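Paying for paper: a printmaker on what the label doesn't tell you

The shop at Diler sells a sheet of printmaking paper for 4 pounds and another, the same size and very nearly the same white, for 19. I had been wondering for years whether the difference was real. So I went to see a printmaker who teaches relief and etching in the studios above the Nunier building and who, on condition that I left the name out, agreed to be rude about paper for an afternoon.

"People want me to say it's all a swindle," the printmaker told me, clearing a chair. "It isn't all a swindle. Part of it is."

Which part? I was given a long answer, and I'm not sure I believe every word of it, but it began with cotton. Paper made from cotton fibre is strong and takes being soaked, blotted and dragged through a press. Paper made from wood pulp can be perfectly good too, if it has been treated to take out the stuff that turns it brown. What annoyed my host was the way the two get muddled on the packet.

"You see 'acid free' in big letters and you think you're buying something that'll outlive you. Acid free when? On the day it left the mill? It doesn't say. And it doesn't say what it's made of either, unless you turn the pad over and get your glasses out."

I pointed out that most people buying a pad of paper aren't planning for it to outlive them. They want to cut a bit of lino and print a card.

"Then they should buy the cheap one. I tell my students that in the first week and half of them don't listen. They've read something online and they come in with a block of beautiful heavy paper and they're too frightened to put ink on it. I've seen somebody carry the same block about until the spring."

The students at the studios print their first lino on a thin Japanese-style paper that comes on a roll, sold under the name Mockus. It is smooth on one side, it prints with the back of a spoon, and it costs next to nothing. I asked whether it was any good.

"It's fine. The ink sits on it nicely. It cockles if your ink is too wet and it tears if you're clumsy. I wouldn't etch on it, you'd have porridge. But for a spoon and a bit of lino I've had worse results from paper at five times the money."

I had brought my own test along. At home I'd printed one small block, a pear, on four papers, with the names pencilled on the backs, and I laid them out face up on the bench. The printmaker picked the one on Cela cartridge as the best. Cela cartridge is what I use for shopping lists.

There was a pause. "Well, you've inked that one better," came the reply, and it may have been true. The print on the dearest sheet was patchy. I hadn't damped it, and a heavy textured paper wants damping, or a proper press, or both. That seems to me a strange thing to leave off the packaging of something sold to beginners. The printmaker, to be fair, agreed.

"Yes, all right. Nobody on the selling side is going to print 'this will look terrible if you use a spoon' on the wrapper. Weight gets sold as quality. It isn't. Weight is weight."

We moved on to damping, about which there is a good deal of mysticism. I have read instructions calling for overnight stacks, boards, plastic sheets and distilled water. The studio uses a tray and the tap. A heavy sheet goes in for a few minutes, a soft one gets a wipe with a sponge, and both are pressed between blotters until the shine has gone off the surface.

"If it's shiny it's too wet. That's the lesson. I could stretch it out to a weekend course but I'd be ashamed."

Did distilled water make any difference? "To the sort of person who buys distilled water, it makes an enormous difference."

I asked about lightfastness, and here I found the printmaker less sceptical than I am. Ink and paper are separate questions, I was told, and people blame one for the other. A print kept in a drawer will forgive nearly anything. Hang it opposite a south-facing window and you find out what you bought. There was a strip pinned by the studio door, half covered with card since November, and the uncovered magenta had gone the colour of weak tea. The black beside it hadn't changed as far as I could tell.

"That was an expensive magenta," said the printmaker, with what I thought was some satisfaction.

And the deckle edge, that soft torn-looking border which seems to add so much to the price? On handmade sheets it comes from the mould. On plenty of others it's put there by machine, or by someone with a ruler. "I tear mine against a steel rule, it takes a second. Buyers stroke it. I've never told one of them." 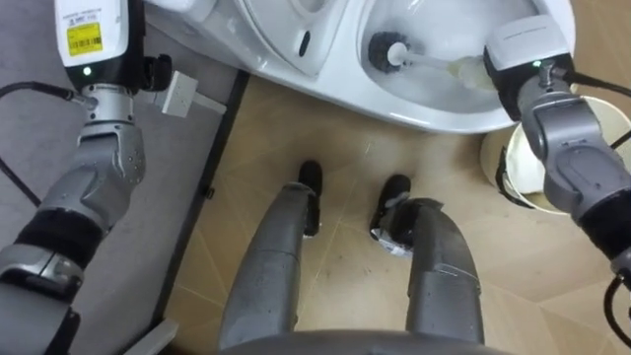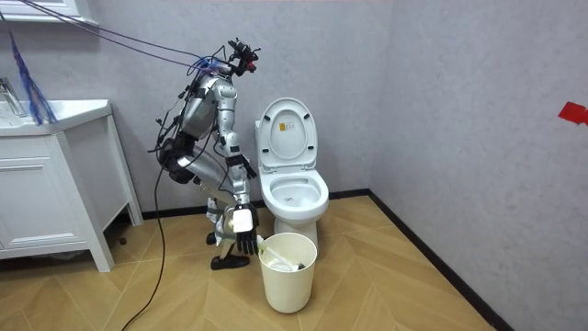
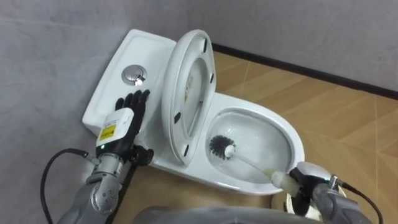 A reader who saw an early version of this piece wrote to say that the printmaker is too easy on wood pulp, that a set of lino proofs on cheap cartridge went brown at the edges inside a closed portfolio, and that anyone selling prints ought to write the name of the paper on the back in pencil so the buyer knows what to expect. I passed this on. The answer was that pencil was a good idea and that the portfolio itself was probably the culprit, being made of the cheapest board going. Neither of them has offered to test it, so I've put two sheets of the Cela in a folder of my own and two in a plain envelope, and I'll look at them next November.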